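Robots in the Prurent kitchen: your questions

I run the staff kitchen at Prurent, where we feed 260 people a day, and I keep getting stopped in the hallway about the Flustitz system. So I wrote some answers down!

Is anyone losing their job?
No. All 6 of us are staying. Bread prep and counter clearing go to the robot first, and I'm moving over to menus and ordering (finally, a chair!).

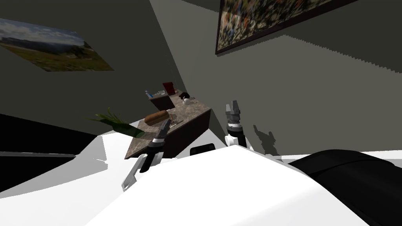

1 min read

What does it practice on?
A simulated kitchen, for now. There's a loaf on the counter, what looks like a knife, a little white teapot farther back, and two arms with grippers to deal with it all. I got to suggest some of the tasks, which was more fun than I expected.

Will I have to learn to code?
Goodness, no. You'll get a tablet with a start button, a pause button and a list of jobs. If you can work our old dishwasher, you're overqualified.

Do my hours change?
The early shift starts later, from June on. Breaks stay as they are, and so does the pay.

What if I don't like it?
Tell me, or drop a note in the box by the walk-in. I read every one, even the grumpy ones.

Last updated December 2021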